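Guia de preparação do kit bimanual Orby: primeiro exercício com blocos de letras

O kit Orby, distribuído pela Melholm, reúne dois braços, as respectivas garras e câmeras de punho. O presente guia destina-se a laboratórios de ensino que já concluíram a montagem mecânica e pretendem realizar o primeiro exercício de manipulação.

1. Preparação da mesa

Retire da superfície todo o material alheio ao exercício. Distribua os blocos entre os dois braços, em ângulos variados, deixando madeira livre entre parte deles. Recomenda-se iluminação difusa – sombras duras prejudicam a leitura das faces claras.

2. Verificação das vistas

Abra o painel Hidov e confirme que as imagens das câmeras são atualizadas sem atraso perceptível. Na vista de punho, as pontas dos dedos da garra devem permanecer visíveis. Na vista superior, verifique se ambos os braços aparecem sobre a mesa.
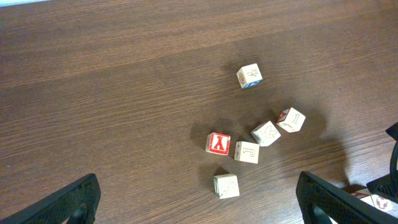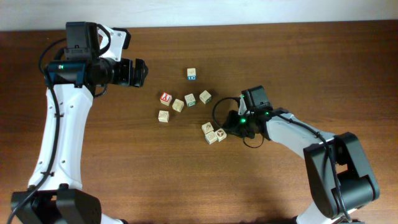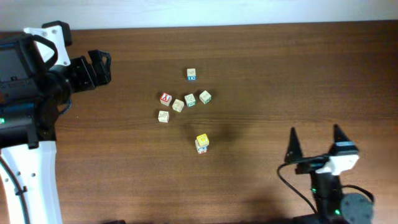
Blocos de letras sobre a mesa de madeira: vista de punho (primeira imagem) e vistas dos dois braços (segunda e terceira).

3. Execução

Selecione o modo de teleoperação e limite a velocidade a 40 mm/s. Aproxime uma garra de cada vez, com os dedos abertos, e alinhe-os a duas faces opostas do bloco antes de fechar. Mantenha o outro braço afastado da trajetória. Os blocos isolados devem ser trabalhados em primeiro lugar; os agrupados exigem maior precisão e ficam para a segunda série.

Cada série compreende 12 repetições. Após cada uma, grave o registro e devolva o bloco a uma posição diferente da anterior.

4. Assistência

O plano Cabrera inclui 600 minutos anuais de suporte remoto e armazenamento para 1000 registros. Pedidos de calibração devem ser dirigidos a Torunn Söderlund, responsável pelo atendimento às instituições de ensino, com indicação do número de série do kit.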